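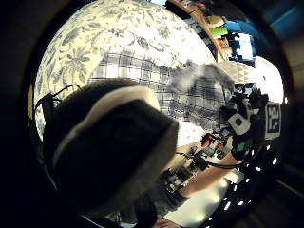
**Bedding > Comforters > Year-round**

Curniso comforter by Vomar, full/queen, the medium weight one. Had it on the bed since November so figured it was time.

Short version: good. Warm, quiet, corners need work. Would buy again on sale, not at full price.

Bought it to replace a Rey that went lumpy after one winter. Same price range, same kind of fill (polyester, baffle stitched), so that's mostly what I'm comparing against. Also slept under an Atby at my sister's over the holidays. Nice but heavy. More on that in a sec.

**Warmth.** Bedroom gets down to 60 at night, old windows. Curniso plus a flat sheet is enough for me. I run cold. Other half runs hot and kicks a leg out around 4 in the morning but doesn't throw the whole thing off, which did happen with the Rey. Heat builds slow. First few minutes you think it's too thin, then it's fine.

**Noise.** Big one for me. The Rey crinkled every time anybody rolled over, like sleeping in a chip bag. This one is quiet. Shell is a brushed cotton blend, no idea on thread count, the box says 400 and I don't really beleive any of those numbers.

**Loft.** Arrived vacuum packed, flat as a pizza. Instructions say give it a day. Took two, and a tumble on low. Still even across the middle after all this time – the edges are a bit thin if you feel along the seam but you wouldn't notice lying under it.

**Ties and corners.** Here's where I knock off a star. Loops are at the corners only. Four of them, fine for a twin, not enough on a queen. The long sides slide and you get a bare strip of cover with nothing in it. The Atby has 8 loops, one halfway down each side too, and it stays put. Come on Vomar, it's a bit of ribbon. I sewed extra ones on in front of the TV, took an evening and I'm no seamstress.

Loops are also narrow. If your duvet cover has thick ties you'll be poking at them with a pencil.

**Washing.** Says machine washable. True, if you have a big front loader. Ours fits it just barely and it comes out heavy. Drying took two full cycles, pulled it out and shook it in between. No clumping so far, some loose threads at one corner. Covers take the beating anyway, I swap those every week and leave the comforter alone.
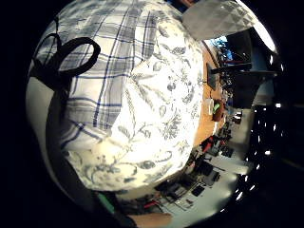

One reader wrote in that theirs came back from the laundromat with all the fill shoved down to one end, and wanted to know if the Curniso does the same. Mine hasn't. But I've only washed it twice, low heat both times, so take that for what its worth. If yours already shifted, try it in the dryer with a couple of tennis balls before you send it back. Worked on the old Rey for a while.

**Smell.** Slight plastic smell out of the bag. Gone by the second night.

**Returns.** Didn't need one. Window is short though, so open the thing when it shows up.

**Score:** four out of 5. Side loops would get it the last one.

Haven't tried the lightweight version. Might pick one up for summer, will update if I do.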